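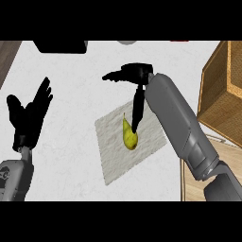

A cena da pera no simulador do Covow, com a mão direita junto à fruta e a esquerda aberta.

Covow, kit de dois braços com simulador: análise depois de uma montagem na oficina

Última atualização: novembro

O Covow é vendido pela Moschos em duas partes: um kit de peças para montar dois braços com mãos de vários dedos e um programa de simulação onde os mesmos braços podem ser comandados antes de haver qualquer coisa aparafusada à bancada. Comprei as duas. A montagem ainda decorre na oficina partilhada de Brestdale, onde divido a bancada do fundo com o Omid Abbasi, e o simulador tem sido usado quase todas as noites.

Preço

O kit custa 2000 euros sem motores de reserva. O simulador vem incluído durante o primeiro ano e depois passa a 300 euros por ano. Quem quiser só o programa pode comprá-lo à parte pelo mesmo valor. Os portes foram pagos por nós e a encomenda chegou em duas caixas, com uma semana de intervalo entre elas. A segunda trazia os parafusos da primeira.

Instalação do simulador

Instalei-o num computador de secretária com placa gráfica de gama média. O instalador pede espaço em disco com franqueza e não tenta meter mais nada. O primeiro arranque é lento. Os seguintes são aceitáveis, desde que não se mude de cena, altura em que volta a carregar todas as texturas do zero.

A janela principal mostra os dois braços sobre uma mesa branca. O painel de controlo fica numa janela separada e não se lembra da posição em que foi deixado. Num portátil, isto torna-se aborrecido depressa.

As cenas

Há várias cenas prontas. A que mais usei é a da pera pousada num pano cinzento. Parece um exercício simples, mas a pera está deitada e tem um lado estreito e outro largo, o que obriga a decidir por onde pegar. Se os dedos fecham perto do pescoço, a fruta roda. Se fecham na parte larga, o polegar tem de abrir quase até ao limite.

O aspeto visual é bom para um programa deste preço. A casca tem manchas e pintas, o pano tem textura. Os antebraços têm juntas e painéis desenhados, coisa que ajuda a perceber a rotação quando se olha de cima. O pano comporta-se pior do que parece: quando um dedo o arrasta, move-se quase como uma placa. Para treinar a apanhar roupa ou dobrar tecido, não serve.

A câmara que vem definida é alta e inclinada. Para julgar a distância entre a ponta do dedo e a fruta é má escolha, e passei muito tempo sem saber se já havia contacto. Acabei por criar uma segunda vista lateral. O programa permite guardar vistas, mas só dentro de cada cena.

Comando das mãos

Cada mão pode ser comandada dedo a dedo, por cursores ou por um ficheiro de posições. Os cursores servem para experimentar. Para qualquer tarefa repetida, convém escrever o ficheiro, que é texto simples e se edita bem. O formato está documentado em duas páginas claras, as melhores de todo o manual.

Corri a tarefa da pera 1000 vezes durante a noite, com pequenas variações na posição inicial. O programa não bloqueou. Os registos ficam numa única pasta, com nomes ilegíveis, e tive de escrever um pequeno script para os ordenar. A força de contacto aparece no registo, mas o manual não diz em que ponto do dedo é calculada. Perguntei ao apoio técnico e respondeu-me o Rostam Alipour, de forma correta e completa, ao fim de quatro dias.

A passagem para a bancada

Do kit físico temos montado o braço direito até ao pulso. As peças impressas encaixam sem lixar, exceto a tampa do cotovelo, que precisou de lima. Os furos vêm limpos. Os cabos são curtos para quem quiser a fonte de alimentação debaixo da mesa, e substituímos dois por cabos comprados na Gindov.

Os movimentos do cotovelo e do pulso coincidem com os do simulador depois da calibração, que demora 20 minutos se for feita com calma. Antes de calibrar, o pulso parava visivelmente torto. Sobre a mão verdadeira ainda não posso dizer nada: está na caixa, à espera dos tendões, que a Moschos envia à parte.

O que falta

A desfazer/refazer só funciona no editor de cenas e não no ficheiro de posições. Não há versão em português. Importar objetos próprios é possível, mas o peso e o atrito têm de ser escritos à mão, e quem deixar os valores de origem fica com objetos que escorregam como sabão. Consegui importar uma caneca ao terceiro ensaio.

Também gostava de poder desligar um dos braços. Mesmo nas tarefas de uma só mão, o outro continua na cena e entra no cálculo das colisões. Contorna-se afastando-o para o lado no ficheiro inicial.

Avaliação

O simulador, sozinho, vale o que pedem por ele a quem tenciona montar o kit. Para quem só quer aprender a programar braços, há opções gratuitas que chegam. Do kit dou nota provisória: boa mecânica, cabos fracos, embalagem desorganizada. Volto a escrever quando a mão direita estiver ligada.

Simulador: 4 em 5
Kit (parcial): 3 em 5

Este site utiliza cookies para guardar as suas preferências. Ao continuar a navegar, aceita a sua utilização.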